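Elalura 2 파지 계획 소프트웨어

제품 > 소프트웨어 > 인식 및 계획
공급: Rosard
최종 수정: 2019년 8월 10일

개요

Elalura 2는 손목 카메라 영상을 입력으로 받아 로봇 팔과 다지 그리퍼의 파지 동작을 계획하는 소프트웨어입니다. 주요 대상은 케이블, 호스, 끈처럼 형태가 일정하지 않은 가늘고 긴 물체입니다. CAD 모델이 없는 물체도 영상에서 중심선을 추출해 파지 후보를 만들 수 있습니다.

제어기를 교체할 필요는 없습니다. 별도의 산업용 PC에 설치한 뒤 기존 제어기와 이더넷으로 연결하며, 계산된 궤적은 관절 각도 열로 전달됩니다. 속도 제한과 비상 정지는 로봇 제어기의 설정을 그대로 따릅니다.

구성 모듈

선형 물체 추적
영상에서 가는 물체의 중심선을 찾아 곡선으로 저장합니다. 교차점과 고리는 따로 표시되며, 위아래 순서를 판단할 수 없는 교차점은 '미확정'으로 남습니다. 미확정 구간은 기본 설정에서 파지 후보에서 제외됩니다. 작업자가 화면에서 순서를 직접 지정하면 다시 후보에 포함됩니다.

접근 계획
손끝이 물체에 닿기 전까지의 경로를 계산합니다. 바닥이나 작업면과의 최소 간격을 지정할 수 있고, 손가락마다 다른 값을 줄 수 있습니다. 팔에 씌운 커버나 보호 필름의 두께는 '외피 여유' 항목에 입력합니다. 주름형 커버는 자세에 따라 부풀어 오르는 정도가 다르므로 가장 두꺼운 자세를 기준으로 측정한 값을 사용하십시오.

구역 관리
바닥 테이프나 표식으로 나눈 영역을 지도에 등록하고 영역별로 진입 허용, 감속, 진입 금지를 설정합니다. 테이프의 모서리 한 곳만 시야에 들어와도 등록된 지도와 맞춰 위치를 추정합니다. 이 기능은 동작 계획용이며 안전 인증을 받은 장치를 대신하지 않습니다. 작업자 보호에는 별도의 안전 스캐너나 안전 매트를 사용해야 합니다.

기록 및 재생
손목 영상, 관절 값, 계획 결과를 같은 시간축에 저장합니다. 저장된 기록은 로봇 없이 사무실 PC에서 재생할 수 있고, 매개변수를 바꿔 같은 영상으로 계획을 다시 계산할 수도 있습니다.

바닥 케이블 작업

바닥에 놓인 케이블은 작업대 위의 케이블보다 다루기 까다롭습니다. 얼룩무늬 카펫에서는 어두운 케이블의 경계가 흐려지고, 금속 콘센트 박스의 반사광이 중심선으로 잘못 검출되는 경우가 있습니다. Elalura 2에는 이런 환경에 맞춘 '바닥' 프로파일이 들어 있습니다. 프로파일을 선택하면 밝기 기준이 구간별로 조정되고, 등록된 바닥 설비는 검출 대상에서 빠집니다.

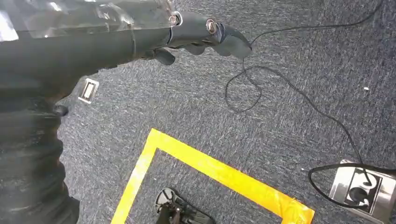 사진 제공: Rosard 응용기술팀

손목 카메라로 본 바닥 작업입니다. 검은 케이블이 카펫 위에서 고리를 이루며 콘센트 박스까지 이어지고, 박스 안에는 플러그가 꽂혀 있습니다. 한쪽 끝이 고정된 케이블은 '고정단' 옵션을 켜고 작업하십시오. 이 옵션을 켜면 고정된 지점에서 멀어지는 방향의 당김 거리가 제한되고, 남은 길이가 부족하다고 판단되면 손을 여는 동작이 먼저 실행됩니다.

고정단 위치는 화면에서 한 번 클릭해 지정합니다. 자동 지정도 가능하지만 박스 덮개가 열린 상태에서는 덮개 가장자리를 고정단으로 잡는 경우가 있으므로 수동 지정을 권장합니다.

설정 순서

1. 카메라와 손목 사이의 좌표 보정을 실행합니다. 보정판은 서로 다른 자세에서 30회 촬영합니다.
2. 그리퍼 모델을 불러오고 손가락별 관절 범위를 확인합니다.
3. 외피 여유와 바닥 최소 간격을 입력합니다.
4. 구역 지도를 등록합니다. 테이프가 접히거나 겹친 부분은 모서리 기준점으로 쓰지 마십시오.
5. '바닥' 프로파일을 선택하고 저속 모드에서 접근 동작만 먼저 실행합니다.
6. 기록을 재생해 중심선이 케이블에서 벗어난 구간이 없는지 확인한 뒤 파지 동작을 켭니다.

사양

입력: 손목 카메라 컬러 영상, 초당 30프레임
계획 시간 상한: 210 ms (초과 시 직전 자세 유지)
동시 제어 팔 수: 최대 2대
지원 그리퍼: 손가락별 개별 제어가 가능한 다지 그리퍼, 평행 그리퍼
운영체제: 64비트 리눅스
통신: 이더넷, TCP
기록 형식: 자체 형식, CSV 내보내기 지원
화면 언어: 한국어, 영어, 터키어

알려진 제한 사항

투명한 비닐이나 필름이 시야 위쪽을 덮으면 반사 때문에 해당 부분의 검출이 불안정해집니다. '시야 마스크'에서 팔과 커버가 차지하는 영역을 지정하면 계산에서 제외됩니다. 마스크는 손목 각도에 따라 따로 저장할 수 있습니다.

같은 색의 케이블이 여러 가닥 엉켜 있으면 한 가닥으로 인식될 수 있습니다. 이때는 중심선 편집기에서 구간을 나누어 주십시오. 굵기가 서로 다른 케이블은 굵기 필터로 구분됩니다.

사람의 손이나 발이 작업 영역에 들어오면 계획이 중단되지만, 영상 인식에 의한 중단은 보조 기능입니다. 재시작은 자동으로 이루어지지 않으며 작업자가 화면에서 확인 버튼을 눌러야 합니다.

이전 버전에서 옮기기

Elalura 1의 그리퍼 모델과 구역 지도는 그대로 불러올 수 있습니다. 중심선 기록은 교차점 저장 방식이 달라져 변환이 필요하며, 변환 도구는 설치 폴더의 tools 아래에 있습니다. 5월 이전에 만든 좌표 보정 파일은 읽을 수 없으므로 보정을 다시 실행하십시오.

라이선스 및 지원

라이선스는 산업용 PC 한 대를 기준으로 발급되며 기간은 36개월입니다. 기록 재생 전용 프로그램은 라이선스 없이 설치할 수 있습니다. Bondum 제어기용 연결 모듈은 별도 품목이므로 주문할 때 제어기 펌웨어 버전을 함께 적어 주십시오.

기술 문의: Doğukan Aydoğan (인식, 좌표 보정)
연동 문의: Makis Zacharopoulos (제어기 연결, 통신)
견적 및 주문: Erhan Taşdemir

문의할 때는 소프트웨어 버전, 그리퍼 종류, 문제가 발생한 구간의 기록 파일을 첨부해 주십시오. 기록 파일에 작업장 영상이 포함되는 것이 곤란하면 내보내기 창에서 '영상 제외'를 선택할 수 있습니다. 이 경우 중심선과 관절 값만 저장됩니다.

관련 문서
Elalura 2 설치 안내서
구역 지도 작성 방법
Bondum 제어기 연결 모듈
변경 이력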